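About Maddale

Maddale supplies and fits cables for workshops, labs and small plants. Valter Halvorsen and Ingvild Hedlund started the company with one bench and 3 customers. Today 20 people work here, and we look after 94 sites, most of them close enough to reach by van in a morning.

Much of our work is routing: where a cable runs, how it is clamped, and how much slack it needs to bend freely.
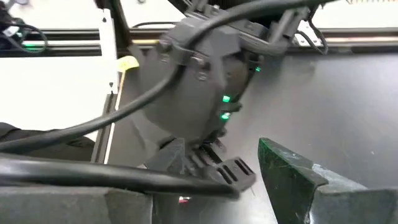

Photo: Aslak Fjeld / Maddale

Black cable is our standard stock. We cut it to length, fit the ends and label both of them before it leaves the shop. Clamps, brackets and rail fittings come from the same store room — ask Torbjørn Lunde if you need an odd size.

Orders under 60 feet can be picked up at the counter from 8 a.m. Longer runs are delivered. We close for stocktaking in January, but the phone is answered as usual.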